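Furnishing the residents' lounge: an interview with Malcolm Cheetham

Malcolm Cheetham oversees soft furnishings at Trurnwood, where the lounge was refitted in December.
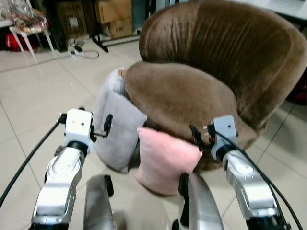
Choosing the seating

Mr Cheetham favoured tub chairs from the outset. "Residents told us they wanted a rounded back to lean into," he said. Brown velvet was selected after samples from Hanrahan had been passed round at tea. "Velvet marks when you brush it the wrong way. I regard that as part of its character."

Cushions and upkeep

The house holds 80 loose cushions, grey and pale pink among them. "They slide forward and have to be put back," Mr Cheetham said. "Staff do it at 6 in the evening." Covers are laundered monthly, and the velvet is brushed in one direction. A second order, for the garden room, is under review.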